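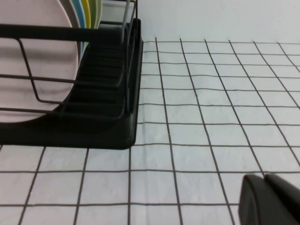
Haiyan Han wrote back after my last page to ask why anyone would bother testing fingertips on plates when a box of foam blocks gives cleaner numbers. Fair question, and I love it, because plates are where my two sets of fingers finally stopped looking the same!

So this is how I compare rounded fingers against flat ones using a dish rack and a wrist camera. You can do the whole thing on one table.

Setting up

Put the rack on a gridded cloth and push it well to one side, so the gripper has open space to come down in. Smooth the cloth as best you can. Mine still ripples, so I treat the grid as a quick visual check and take real positions from the arm.

Stand the plates upright in the slots. I like a different color for each one (pink, light blue, pale yellow, light green), which makes the wrist footage so much easier to sort later. Put the biggest at the front. It hides most of the others from the camera, and that's a great test all by itself.

Running the trials

1. Fit the rounded fingers and park the gripper low over the cloth, to the right of the rack.
2. Save a still from the wrist camera. Check that both fingertips and at least the edge of the front plate are in view.
3. Set the closing speed in the controller. I start at 34 on the Trinbridge scale and leave it there for every finger set.
4. Approach the front plate by its exposed rim, lift it clear of the top rail, and set it back in its slot.
5. Do 330 lifts, swap fingers, and repeat with the same start pose.

Watch the rack wires! They cross right in front of the plate, and a blunt tip needs more room than you'd think.

Scoring

Log a lift as clean, slipped, or touched wire. Priya Benavides talked me into that last column and I'm so glad she did, as it separates my Bartoš flats from the rounded Plemwood pair better than slips do.

Next up is the long run, 3960 lifts with the rounded pair, stopping every 500 to look at the pads.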